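What Happens to Our Old Clothes? A Report on Secondhand Clothing in Drolladar

For this project I wanted to find out where clothes go once people in our town are done with them. My family has always passed things down, so I suppose I grew up thinking everyone did the same (I was wearing my cousin's raincoat well into high school!).

I handed out 133 surveys at school and at the Coughlan Street shops, and 130 came back filled in properly. I was really touched by how many people wrote extra notes in the margins. Of those, 60 said they give clothes to a charity shop at least once a year. The rest mostly keep them in a cupboard, hand them to relatives or, I'm sorry to say, put them in the bin.

I also spent an afternoon at Zorka, the secondhand shop near the library. In September they took in 2,000 pieces, and the colour sorting alone kept the back tables busy until closing. Dark coats and jackets sell quickest there, while formal wear can hang for months. Things with a broken zip or a missing button go in a separate bin for mending, and my favourite part of the visit was learning to sew a button on so it stays on.

If I did this again I would ask people's ages, and I would visit the Clitov depot too, where the unsold bags are sent.

Black fabric on a satin bed cover
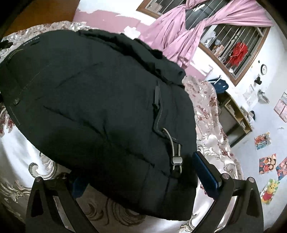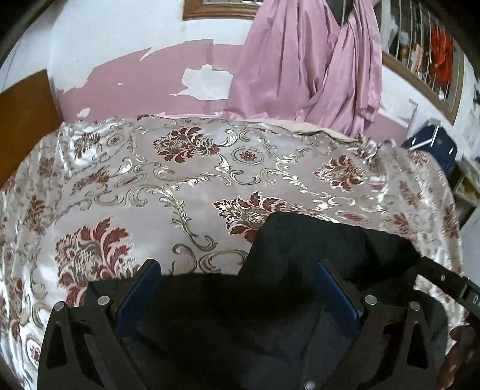

Report and photos: the author, Year 10 Humanities, Drolladar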